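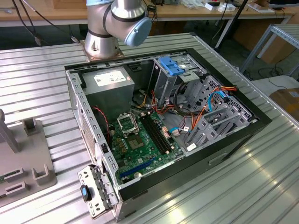 Home Diary Workshop notes Older entries Links

October, evening

Started on the old tower at four and stopped a little after seven. It has been under the stairs at Clindcombe since we moved and I wanted either to get it going again or to strip it and be done with it. I still don't know which it will be, but the processor and the memory are out and the case is lying open on the bench, so at least I've begun.

The side panel took longer than it should have. I had forgotten which way it slides and spent ten minutes pushing it toward the front. Once it was off I went over the inside with a soft brush and the vacuum on low. Most of the dust was in the mesh at the back and around the drive cage. I did the rear vents twice.

The processor came out without trouble. I left the socket open with the bracket up so I could look at the pins in good light, and I couldn't find a bent one. I need to close it or put a cover over it before bed. The processor itself is in a small box with a folded paper towel under it. The old paste had gone hard and took four cotton swabs and some alcohol to get off.

Both memory sticks are out as well. I cleaned the contacts with an eraser, the way I used to, and put them in a sandwich bag with a label. If they turn out to be bad, Trirura has a used pair listed, order number 602 in their catalog, and shipping is cheap. I won't order until I know the board is good. Last time I bought parts first and ended up with a drawer of things that fit nothing.

I left the power supply in. I thought about pulling it and trying the spare, but the cables run all through the case toward the drive bays and I didn't want to undo that tonight. The spare is a 500 and would be enough. The one from the garage is only a 400, and I don't trust it after the winter it had out there.

The coin battery is probably dead after so long. I'll get one at the grocery store tomorrow along with the milk. The blue latches on the case still seem good. I remember liking those when I bought it, because you didn't need a screwdriver for the drives. One of the loose metal pieces from the back has a sharp edge and I nicked my thumb on it. Nothing much, one bandage.

The photos from the Rostorside trip were on the drive from this machine, and they are the real reason I care. There should be roughly 800 of them. I have prints of maybe a dozen. The drive is on the shelf over the desk, wrapped in a towel, and I haven't tried it. I'd like to try it in its own case first. If that fails I'll ask at Usman, the repair counter by the post office, what they charge to copy one.

Soup for supper, late. Rain since five and the gutter over the back door is dripping again, so that goes on the list too.

To do: battery, thermal paste, cover the socket, find the screws I put in the blue cup, or possibly the other cup.

Back to top | Contact | All text and pictures copyright the author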